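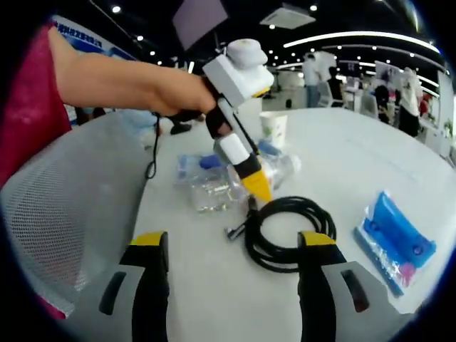 The round white table

Ticket 789: book reviews cut short after import
Product: Vemex Reading Log
Opened by: Deolinda Vieira
Handled by: Simão Carvalho, then Ida Thiele
Status: closed, fix applied

Problem as reported
I moved my reviews over from Praltik in November and only noticed last week that the long ones stop part way through. The star ratings are fine and so are the dates read. On my review of a three-part family saga the text ends in the middle of the plot summary, so my whole opinion of the book is missing. Short reviews look normal. I still have the export file.

Reply from Simão
Thanks. Please open one of the cut reviews in the edit box and tell me if the missing part shows there. Please also attach the export file and don't run the import again yet, as it will make second copies of every book.

Reply from Deolinda
The edit box stops at the same word as the public page. File attached. I have also seen that the spoiler warnings have gone from some reviews, and the text that was hidden is now out in the open. I've set my shelf to private until this is sorted — a friend is half way through one of those books.

Simão, notes
Checked the export. The full text of every review is in it, so nothing was lost at the Praltik end. Took the saga review and counted: the imported copy has 600 characters. Tried two others, same result. The import is treating the review column as a "short note" column, and short notes have a limit of 600.
The spoiler fault looks separate. Praltik puts its spoiler mark at the start and end of the hidden part. Where the end mark falls after the cut, our page finds no closing mark and drops the pair.

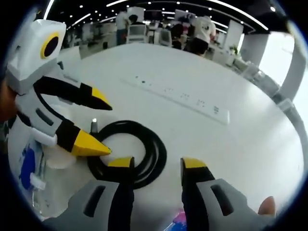

Page last changed: March 19, 2024

Ida, notes
Took over from Simão. He was right about the column, and the spoiler fault goes away once the full text is in, so I am treating them as one.
Tested on a copy of the shelf:
1. Export the current shelf as a backup.
2. On the import page, set "Review" to "Long text". The default is still "Short note".
3. Tick "Match on title and author" and "Replace review text only".
4. Run.
200 reviews replaced, no second copies. Six were skipped, all of them books where the author's name is spelt differently in the two places. Those need pasting in by hand.

Reply from Deolinda
Did the steps and got the same six. Pasted them in. The saga review is whole again and the spoiler warnings are back. One of my half-star ratings now shows as a full star, but I may have changed that myself.

Reply from Ida
The replace option doesn't touch ratings, so please set it by hand. I've asked Sofia Mota to change the default on the import page. Until then the help page has a line about it under "Moving from Praltik". Closing this, reply here if another review turns up short.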